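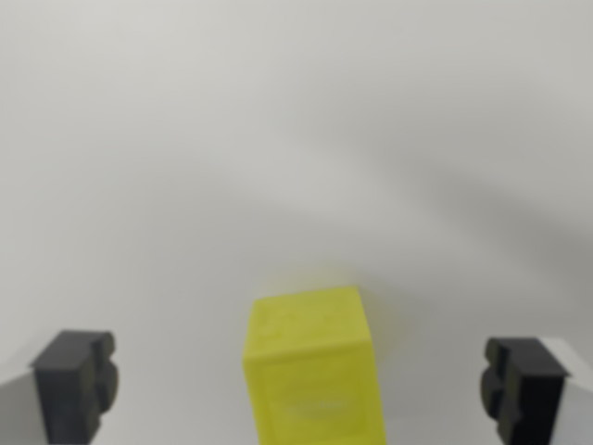
Wrist cam view, yellow cube between the fingers, neither one touching it yet.

Plindum starter arm with the wrist camera add-on — worth the money?
Forum: Small Arms and Grippers > Buying Advice

lathe_lurker
Posted 01/09/2021
I've been going back and forth on the Plindum kit since December and finally got my hands on one through work. Picture at the top is from the wrist camera with the stock black fingers on. I'm posting because the product page makes some pretty big claims and I'd like to hear from people who don't sell the thing.

The base kit is $2458. With the camera, the second set of finger pads and the "learning license" it goes to $3347. That's a big jump for a camera the size of a thumbnail and a license I can't get a straight explanation of. The sales page says the arm will "learn your task in minutes." Which task? Whose minutes?

So far I've only tried cubes on a plain white top. I'd like to know if anybody has gotten past that stage.

brasstacks
The focus in that picture would bother me. Everything's soft, even the cube. There's some kind of raised mark on the top face and I can't make out what it is. If the camera can't show me a letter on a block sitting right in front of the fingers, what's it going to do with a part number?

lathe_lurker
Fair. I can't read it in the picture either. The manual says the lens is fixed and there's no adjustment. I wrote to support and asked if there's a different lens and they sent me a link to the same manual.

pogo_weld
You don't need to read anything to pick up a cube. You need to know where it is and which way it's turned. The yellow stands out from the white just fine and you can tell it's sitting at an angle to the fingers. For learning from demos that's plenty. People get way too hung up on sharp pictures.

brasstacks
Sure, bright yellow on a blank white table. I could find that with my glasses off. Try it with a gray bracket on a gray bench and get back to me. Every one of these companies does the demo with a toy-colored block and then the customer finds out the rest on his own dime.

pogo_weld
I have tried it. Not with Plindum, with the Drimitz arm, but it's the same idea. Dull parts took more demos. It still worked most of the time.

brasstacks
"Most of the time" is carrying a lot of weight there.

pogo_weld
Okay, numbers. I ran 40 picks on a dull steel clip and missed 10. Not great, I'll admit it. I wouldn't put it on a line. I would put it in a classroom or use it to find out if a job is worth automating at all.

brasstacks
One miss in four and we're calling that working. If my drill press did that I'd throw it in the creek.

quietmill
Can we talk about the fingers for a second? Those rounded lobes on the inside faces worry me more than the camera. On a cube with flat sides you're only touching at the bumps. If it comes in turned like the one in the picture, I'd expect the block to swing around when the fingers close. Does it square itself up or does it pop out?

lathe_lurker
Bit of both. When the turn is small it usually squares up. When it's a lot, the cube ends up held by a corner and then it drops when the arm lifts. I haven't kept a proper log yet so I won't put a number on it. The second set of pads is supposed to be flat but mine is on back order, which I found out after I paid for it.

quietmill
They charged you for pads they don't have?

lathe_lurker
Yep. It's in the $3347.

tinsnips_ohio
Marinho sells flat pads that fit a bunch of these small grippers. I don't know if they fit the Plindum. Their fit chart was wrong for mine and I had to file the slots, so measure first. Customer service was decent about it.

Also watch your lighting. There's a gray shadow coming across the table in your picture and it gets pretty dark over toward the right finger. I chased a problem like that for a week on my own setup. Ran fine in the morning, then it went dumb after lunch. Turned out I'd made all my demos with the sun on one side.

lathe_lurker
I hadn't given that any thought. I've been leaving the overheads on and calling it good. I'll put a lamp on each side and redo the demos.

brasstacks
See, this is my complaint. A new lamp here, new pads there, file the slots, do your demos over. None of that is on the sales page. It says minutes.

pogo_weld
No tool comes out of the box ready. You had to tram your mill.

brasstacks
My mill didn't promise to tram itself.

benchdog_77
Workwood rents the Plindum by the month, or they did last I looked. Camera included, license included. I took one for a month before deciding and sent it back. The arm itself was fine, quieter than I figured it would be. The software was what did me in. It wanted to be online every time I started it and my shop has lousy internet. Ask them if that's changed.

lathe_lurker
It hasn't. Mine does the same thing. Support says offline mode is "planned."

quietmill
Then I'd treat it as not existing. I bought a scanner once on the strength of a planned feature.

pogo_weld
I'm with you on that one. The online check is dumb and they should drop it.

lathe_lurker
Here's where I am for now. I'd say skip the license and buy the base kit if you already write your own code — the arm moves well and the fingers close evenly. I can't recommend the full package at that price with pads on back order and a camera you can't focus. I've asked Plindum for a refund on the pads. Going to set up the two lamps and start logging picks with the cube turned different ways, then move on to something that isn't yellow.

brasstacks
Log the drops too, not just the picks. And post the bad ones.

lathe_lurker
Will do. If anyone has the Marinho slot width handy I'd appreciate it, the drawing on their site won't open for me.

tinsnips_ohio
I'll put a caliper on mine tonight and message you.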